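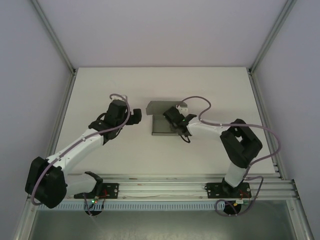

Attachment 1: two-arm cell with the bent bracket between the grippers.

Ticket: Two-arm demos, bracket handover, right arm lags the leader
Opened by: Zineb Naciri
Product: Clinent teleop, two-arm cell
Status: Reopened
Priority: Normal

Original report, May 23, 2020

We are recording demonstrations of a bracket handover. The operator moves the two leader arms by hand and the cell arms follow. Left arm pushes the part across, right arm takes it by the end, both lift. The right arm trails its leader by 300 ms whenever both arms are moving. Left arm is fine. Right arm on its own is also fine.

Your setup guide says lag at this level "will not affect the quality of learned behaviour." I would like to know who tested that and on what part. With a foam block, maybe. With bent sheet metal the operator feels the delay, waits for the right gripper to catch up, and then the waiting is in the recording. We would be teaching the robot to hesitate.

Reply from Clinent support

Thanks for the report. Please reseat both gripper cables, restart the follower service and re-record. Most lag reports come from a loose connector at the wrist.

Reply from Zineb

Reseated both, restarted, no change. I also swapped the left and right gripper cables end for end. The lag stayed on the right, so I don't believe it's the cable. The gripper light is green, for whatever that is worth. It was green through every bad run as well.

Log from the same session:

- Left arm only, right parked: no lag I can measure.
- Right arm only, left parked: same.
- Both arms, no part on the table: lag on right.
- Both arms, with bracket: lag on right, identical figure.
- Both arms, camera recording off: lag gone.

The last line is the one I'd look at.

Reply from Clinent support

It looks like the recorder and the right arm may be sharing a bus. Please move the right arm to its own port and lower the command rate. We can also offer the smoothing filter, which trims pauses from recorded demos before training.

Reply from Zineb

Moved the port. That fixed most of it and I'll give you credit there. I left the command rate alone because I wanted to change one thing at a time.

I am not turning on the smoothing filter. Some pauses are lag and some are the operator checking that the right gripper is over the end of the bracket before closing. Your filter can't tell which is which, and the documentation doesn't claim it can. We tried it in January on the Tazi hinge job at Zandurham and got a policy that closed early on nearly every try.

We threw out the six demos from before the port change. Re-recorded six with the same operator. Four are clean, two still have a stall at the handover.

Marked resolved by Clinent support

Reopened by Zineb

Please don't close this on my behalf. Outstanding:

1. Cause of the stall in the two remaining demos. Logs are in the Flullier shared folder.
2. A warning in the recorder when follower lag goes over a limit the user sets. At the moment it saves a bad demo without a word.
3. A source for the sentence in the guide, or its removal.

Before anyone suggests collecting 2,000 demos so it "averages out": a stall in the same spot every time won't average out.

Contact Clinent Support | © Clinent | Back to top
This site uses cookies to keep you signed in to your tickets. Accept | Manage settings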